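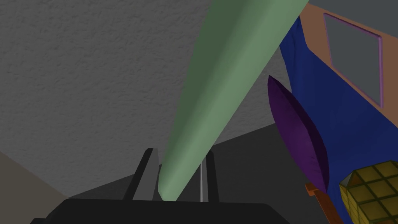
Do you have to fast the whole day for Ramadan to count if you're still a kid?
Kids don't have to fast at all until they reach puberty, and plenty of families let the little ones try half a day just so they feel part of it.

I get asked that one a lot at work, and always in March lately, with Ramadan falling when it does. I grew up in Nurkcombe, where we were one of maybe a handful of Muslim families, and my own first try was at age six. I made it to lunch. My grandmother clapped like I'd won a medal!

She had a thing she called the "tekne orucu," which is what a lot of Turkish families call the half-day fast for children. You get up for sahur with the adults (the best part, if you ask me - pajamas, eggs, everybody whispering), you stop eating, and then at noon you get a proper meal and a lot of praise. Then you can start over in the afternoon if you feel like it. I never felt like it.

My cousin Defne Öztürkmen was the tough one. She's two years older than me and she did full days way before she had to, and then she'd sit across from me at noon watching me eat soup. I still bring this up every year and she still says she was being spiritual.

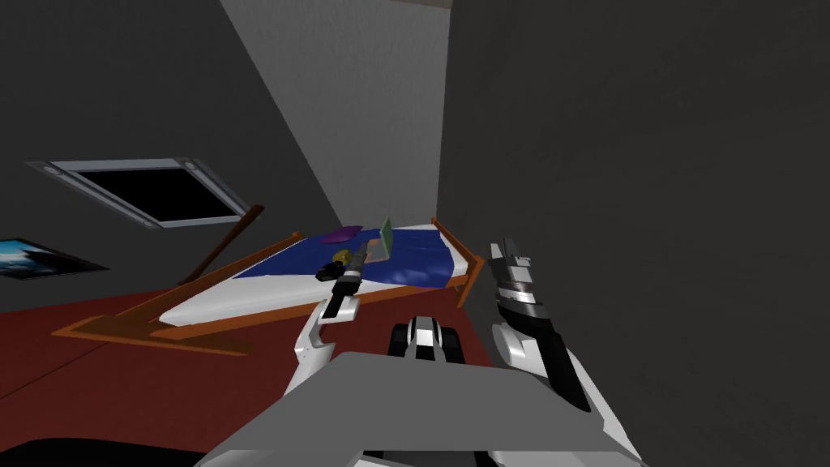 Anyway, now she has a daughter of her own, and the question came up again in our family chat. Does she let her try? Does she wait? Defne's rule is that her daughter can ask, but none of the grown-ups get to suggest it. I like that. I think I fasted to be clapped for, which is fine when you're small, but it took me until I was 21 to sit down and work out what I thought the month was for.

For me it's mostly the evenings. The date, the sip of water, my dad mumbling the prayer too fast. I live far enough away now that I break my fast alone most nights, so I call home and they put the phone next to the bread.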